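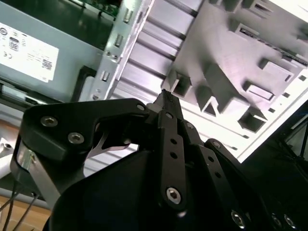
RELS 144: Monastic Institutions in Practice
Unit 5 handout - Founding a forest hermitage: land, boundary and residence
Prepared by Piyumi Dissanayake. Revised 2019-04-12.

5.1 Scope
This unit covers the period between the offer of land and the first rains residence. Ordination procedure is dealt with in Unit 8. Terms are given in Pali, without diacritics.

5.2 Land and tenure
A Theravada monk may not buy, sell or barter. Land is therefore offered by lay supporters and held by a lay body, usually an incorporated association or a charitable trust. The recipient in Vinaya terms is the Sangha, either local or "of the four quarters". The civil title and the religious dedication are separate acts and may fall years apart. Students often conflate them in essays.

In the Virulmont case (reader, item 14) title was registered to the association before any monk had inspected the site. The dedication was made the following October, at the kathina.

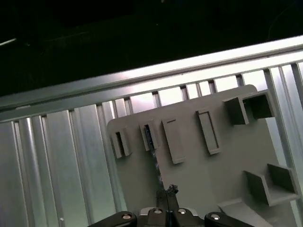 Fig. 5.1. Aluminium extrusions and grey plastic panel.

5.3 Dwellings
The rules on the kuti are in Sanghadisesa 6 and 7. Rule 6 applies where a monk builds for himself without a sponsor, using materials he has asked for. It limits the hut to twelve sugata spans by seven, measured internally and externally as the commentary directs. Rule 7 applies where there is a sponsor and sets no size limit. Both require that the site be inspected and approved by the community, that it be free of disturbance to living creatures, and that there be clear space around it.

The length of the sugata span is disputed. Calculations in the tutorial should state which value is used.
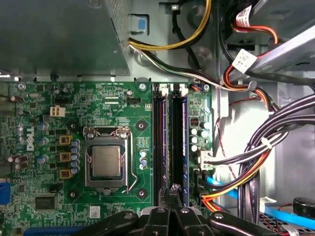 Two points on approval. First, the inspecting monks are to be appointed by formal motion if the whole community can't attend. Second, approval concerns the site; council permits for septic, access and bushfire clearance have no standing in Vinaya, though in practice they decide where the huts go. Uzor's site plan for Platley shows this well.

5.4 Boundary (sima)
A formal act of the community is valid only within a defined boundary. Where none has been established, a village or district boundary may serve by default. Marks (nimitta) are announced in sequence, and the sequence must close on the first mark. Acceptable marks include a hill, rock, grove, tree, road, anthill, river or standing water. 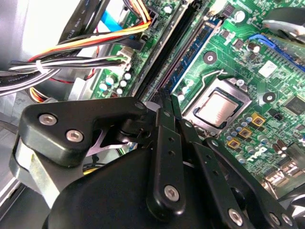
Any older boundary is revoked first, even if its existence is only suspected. The new one may not overlap or enclose another.

5.5 Reading
Dissanayake, course reader, items 8 and 14.
Tobiloba Uzor, "Title and Dedication at Platley", seminar paper, on reserve.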